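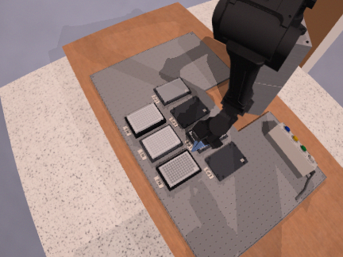
Judge the sheet by the metal left between the holes, Daithí Geraghty advised in his shop notes, and the holes will look after themselves. The remark is often repeated in introductions to perforated metal, a class of flat product in which a regular pattern of openings has been made by punching, drilling or cutting. The remaining metal between two neighboring holes is called the bar or bridge, and its width sets much of the strength of the finished piece.

Terms
Pitch is the distance from the center of one hole to the center of the next. Open area is the share of the patterned surface taken up by holes, given as a percentage. The margin is the unperforated strip left along an edge. A sheet may have a margin on all sides, on two sides only, or none, in which case the outer row is sheared through.

Patterns
Round holes are the most common, being the cheapest to tool and the least likely to start a crack. They are laid out in one of two ways. In a straight pattern the holes form rows and columns at right angles. In a staggered pattern every second row is shifted by half a pitch. Staggered sheet allows a higher open area for the same bar width and bends more evenly. Straight sheet is easier to measure from, and is preferred where parts must be bolted down at known positions.
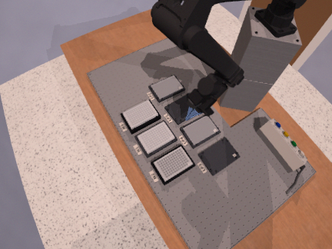
Manufacture
Most thin sheet is punched. An all-across press carries a row of punches spanning the full width and advances the sheet by one pitch per stroke; the press installed at the Gemcombe works in Wanitside held 44 punches in its first form and 32 after rebuilding. Turret presses work more slowly but can change hole shape within a single sheet. Thick plate is usually drilled, and threaded holes are tapped in a later pass.

Punching stretches the surface and leaves the sheet bowed, so it is passed through a roller leveler before it is cut to size. The underside carries a slight burr — the upper side a rounded edge — and drawings normally state which face is to be the visible one.

Inspection
Blocked or missing holes are found by shining light through the sheet or by counting. Gemcombe's standard panel had 3,833 holes, and its inspection card allowed 2 defects, provided they were not adjacent.

Uses
Perforated metal is used for screens, grain dryers, speaker covers, ceiling panels, guards and mounting surfaces. The Prudel sieve, a drum of slotted sheet, was made for sorting seed.

See also
Expanded metal
Wire mesh
Pegboard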